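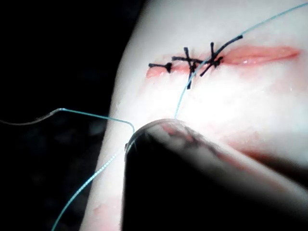 Ticket 328: Tuesday veg box missing items, and the swap list won't save
Last updated: Tuesday, 4:40 pm

Hi, it's Aisling again (sorry!). I get the large organic box from Quinlan and for the second delivery running there were no carrots and no eggs, but I was charged for both. I've set my swaps three times now on the Kavatero page: no fennel, extra kale, eggs from the Bisto farm. It says "saved" and then when I go back in, it's all fennel again. I love that you only buy from growers in the county, it's why I signed up, but there's only so much fennel one house can eat.

Update, 11:15 am
Femi Okoro asked me to log out and clear the browser. Did that, and tried my phone too. Same thing. He also asked for my box number, it's 178.

Update, 1:30 pm
OK, some progress! Femi found two accounts under my email, one from when I had the small box back in May. My swaps were going to the old one and the packing sheet was reading the new one. He's merged them and I can see my kale.

Update, 4:40 pm
Refund for the eggs came through, $5. The carrots haven't shown up yet. Donal in packing says the Bosance field was too muddy to dig, so they may be short next week as well. Could you please leave this open until the carrots are sorted?

Status: Open

Recent tickets
Box left at the wrong gate
How do I return the cold packs?
Skipping a week while I'm away
Are the potatoes certified?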